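February
Leonor Calado

Up before seven because the boiler was making its noise, and once up I thought I might as well do something about the kitchen. It has needed something doing since we moved to Tudunthorpe. The previous people had left the wall behind the worktop the colour of weak tea, and Max painted it white over Christmas, two coats, and has mentioned both of them regularly. It does look better. It also makes everything else in the room look as though it was dragged out of a pond.

So, the cupboards. I began with the one over the sink, on the theory that it was small. It contained 64 lids. I know because I laid them out on the floor in rows, in my dressing gown, like a detective. Boxes to go with the lids: eleven. Max came down in the middle of this, stepped over the rows with his tea and asked if we were opening a shop. I said he could be useful or he could be elsewhere. He chose elsewhere and took the biscuits.

The lids went in a bag. I then took four out again, one of them because it was a nice blue.

Next was the drawer by the back door. Takeaway menus from Clavcombe, where we have not lived for three years and which would not deliver here if we wept. A bicycle bell. Candles from a cake, slightly burnt. The guarantee for the old cooker, which we left behind in the Clavcombe house along with the old cooker. Also a receipt from Carrasco for £30, folded very small and headed "sundries", which Max says he has no memory of. I have put it under his keys to see if it jogs anything.

By eleven I had reached the stage where there is more kitchen out of the cupboards than there was ever kitchen in them. Had toast standing up. Rang Mum, who said that she does her cupboards a shelf at a time, every month, and has done since 1985. I thanked her.

The toaster went next. I turned it upside down over the sink and got enough out of it to bread a haddock. The kettle was descaled, or at any rate had vinegar boiled in it, and the whole downstairs smelled like a chip shop until the middle of the afternoon. Max opened the window and then complained of the cold. I opened the vinegar again and he closed the subject.

Then I had to decide what was allowed back on the worktop. I have read that you should only keep out what you use every day. This would give us the kettle, the microwave and the post. The stand mixer from his aunt weighs as much as a calf and has made one cake, so it has gone under the stairs with the Hider boxes, which are the fancy stacking ones I bought to make the cupboard under the stairs tidy and which are now the main thing making it untidy. The bread bin stays because otherwise he puts the bread on top of the fridge and it goes strange.

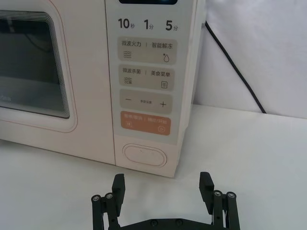
The microwave stays too, obviously. I gave it a proper wipe, door and buttons and all, and it came up a very respectable cream, although against Max's white wall you do notice that it is cream. All the writing is in Chinese apart from the numbers, and in the time we've had it I have learnt exactly one thing, that the orange button at the bottom makes it go. It also makes it stop, depending on your timing. There are three more above it with little wavy lines and so on, and I have pressed them all at one time or another in the spirit of enquiry. Ten seconds, one minute or five minutes, those I can read, and it's surprising how much of life can be fitted into those three. Porridge is one minute and one minute and a look. Max claims to have downloaded the instructions in English. He has claimed this before.

Put the rest back after lunch, which was soup, heated in the above. Two shelves are now completely empty and I keep opening the door to admire them. Max has been told they are not for anything. He said what, not even for things? and I could see him measuring the top one with his eyes for the fishing reels.

The electricity meter wanted reading while I was down by the back door, so I did that as well: last four figures 1062. I've written it on the back of one of the Clavcombe menus, which means I can't throw that one out until I've sent it in.

It's nearly ten now. My knees hurt from the lids. Max has just asked where the blue one's box is and I have told him we are still looking.

Tomorrow, the fridge, if I feel strong. There's a jar at the back that was here when we came.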